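Bitero Set-Up Guide, Section 4: Teaching a Chore by Hand

Reet Org
23/12/2022
7 min read | 1,914 views | 10 comments

Read this section before you promise anyone a machine that tidies up. Bitero can repeat a short job it has been shown many times. It can't yet run a household, and the Leltport brochure is generous on that point.

4.1 Before you start

1. Pick one small chore. Putting one kind of object into one bin is plenty.
2. Turn on the room lights and leave them alone until you finish.
3. Roll up loose sleeves.
4. Start a new session in Plollen and give it a name you'll recognize in March.

CAUTION: Keep cords and straps out of the gripper's fingers. If one catches, stop and free it by hand. Don't pull.

4.2 Showing the job

5. Hold the gripper tool, do the chore at your normal speed, and put the object down.
6. Repeat, moving the object a little each time. 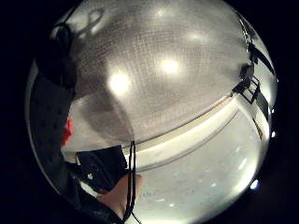

Fig. 4-1. Wide view from the hand-held gripper: hand, cord and black object, ceiling lights behind.

7. Play back each take. Delete any in which you dropped the object or changed your mind halfway.
8. Select Train, then leave it overnight.

NOTE: Soft, dangling things are still hard. You sort out a cord with your fingertips while thinking about lunch. On our bench at Paju, 1,754 takes went into a cord-handling job and 791 survived step 7. The result managed a cord laid straight on a table. Give it a tangle and it grabbed air.

4.3 Checking the result

9. Run the chore with one hand near the stop button.
10. Move the object to a spot you never used in training and run it again. If Bitero fails, go back to step 5.

NOTE: A good run in the spot you trained on proves very little. We'd ignore any demo video that skips step 10, including ours.

Share (10)

Related
Section 3: Charging and Mounting the Gripper
Section 5: When Training Stalls
Can It Fold Towels Yet?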